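Home Explore Notifications Messages Profile
Search posts Clear

Tuslow Service League
The League has closed its November collection for families displaced by the flooding in Flerham. Thank you to every household that gave. A short account of the work follows. 1/6

Members packed 646 boxes at the Hwang Street hall. Each box held rice, canned vegetables, soap and a hand towel. Baby supplies were packed separately and marked by size. 2/6

Of these, 610 boxes have been delivered to the two parish halls in lower Flerham. The remaining boxes are reserved for homes on the Sivia road, which is open to light vehicles only. 3/6 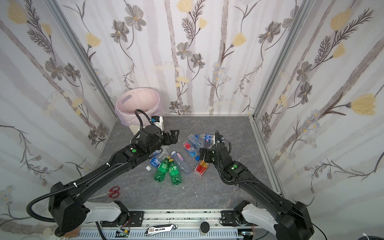
Plastic bottles on a gray marble-patterned panel.

Deliveries were made by 33 drivers using their own vehicles. The League will repay fuel costs on receipt of a signed mileage form. Forms may be left at the hall desk before 4 p.m. 4/6

We are no longer able to accept clothing. Residents of Flerham have asked for mops, work gloves and heavy trash bags. These items may be brought to the side entrance on Hwang Street. 5/6

Members willing to drive the Sivia road route should reply to this thread or call the League office. Drivers must carry their own insurance card. A loading time will be sent to each driver directly. 6/6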